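Kundolau Play Kitchen Table – Frequently Asked Questions

Last updated 2021-06-17

These answers cover setup, storage, cleaning and replacement parts for the Kundolau play kitchen table and the loose pieces used on it. Questions about delivery are handled on the Orders page.

General

What is the footprint of the table?
The top measures 1310 mm by 600 mm. The standard leg set gives a working height of 500 mm. Legs are fitted from below with the hex key in the hardware bag.

How much space should be left around it?
Leave 600 mm on any side where children will stand. The back edge may go flush against a wall.

Can two tables be joined?
Yes. The Dolan joining plate fits under the long edges and takes four screws per side. Joined tables should stand on a level floor. A difference in height between the two tops causes round pieces to roll toward the lower one.

Which pieces are sold with the table?
None. The table, the dishes and the play food are separate items. The Curkach dish set contains bowls, plates and a colander. The Pirkov pantry set contains play fruit, vegetables and condiment bottles. Either set can be used on a table from another maker.

Is real food allowed on the table?
Dry snacks are acceptable. The top is not rated for cutting or for pans taken directly off a stove. Use a board or a trivet.

Layout and use

How should the pieces be arranged at the start of a session?
Set the large items first, then the dishes, then the food. An oven goes at one of the short ends with its door facing the middle of the table, so that the door can be opened without sweeping anything off. Bowls and colanders go at the opposite end. The middle stays available for the plate in use.

How many pieces should be out at once?
Fewer than most rooms put out. One plate, a pair of bowls, a colander, a bottle and a couple of pieces of fruit will support sorting, serving and clearing. Keep the rest of the set in its bin and swap pieces between sessions.
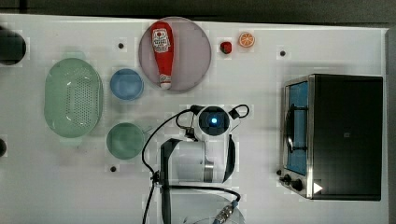

Bowls of similar size in different colors are useful for sorting tasks. Assign one food to each color and keep the assignment for the whole session. Blue and green are close enough under warm lamps that some children will mix them up; if that happens, move the bowls farther apart or change one for a red or yellow bowl.

Should bottles be stored upright during play?
Upright is preferred. A tall bottle with a narrow end tips easily when the table is bumped. Laying it across a plate keeps it from rolling, and a rimmed plate holds it better than a flat one.

Where should small round food go?
In a bowl or a colander when not in use. Play tomatoes and similar pieces placed along an edge end up on the floor. Flat pieces such as orange slices can stay on the tabletop.

Can a real toaster oven be used as a play piece?
Only if it has been permanently taken out of service. The cord must be removed at the housing by a qualified person, and the glass door must be free of chips and cracks. A full-size oven is heavy for a table of this type – check the load label on the underside before placing one. Never plug in an oven on a play table.

Cleaning

How are plastic dishes cleaned?
Wash by hand in warm water with dish soap, rinse and air dry. Curkach dishes may go on the top rack of a dishwasher. Translucent plates go cloudy if washed repeatedly at high heat. The clouding is permanent but does not affect use.

How is the colander cleaned?
Soak it for ten minutes, then run a soft brush over the holes from the outside. Dried play dough should be left to harden fully before it is pushed out with a toothpick. Wet dough smears and takes longer.

How is play food cleaned?
Wipe with a damp cloth. Do not submerge hollow pieces. Water enters at the seam and is difficult to remove. Bottles with printed labels should be wiped along the label, away from any lifted corner.

What removes marker from a white tabletop?
Rubbing alcohol on a cotton pad, followed by a wipe with clean water. Test a small area first. Scouring powder dulls the surface and makes later stains harder to remove.

Storage

How should the set be packed away?
Nest the bowls, place them inside the colander, and lay plates flat at the bottom of the bin. Food goes on top. Bottles lie along the side of the bin with caps on. The Curkach set and the Pirkov set fit together in the 7-gallon bin, with roughly an inch left under the lid.

Can the bins be stacked?
Two high when full. Empty bins nest and can be stacked higher.

Replacement parts

Are single pieces available?
Bowls, plates and caps are sold singly. Play fruit is sold by the bag. Colanders are sold singly in the large oval size only; the small round one was discontinued in June.

Will replacement colors match?
Not exactly. Pigment varies between batches, most visibly in the greens. Order all bowls for one table together if the match matters.

What is needed to order a part?
The part name, the color and the set it belongs to. For table hardware, include the number printed on the underside of the top, next to the load label.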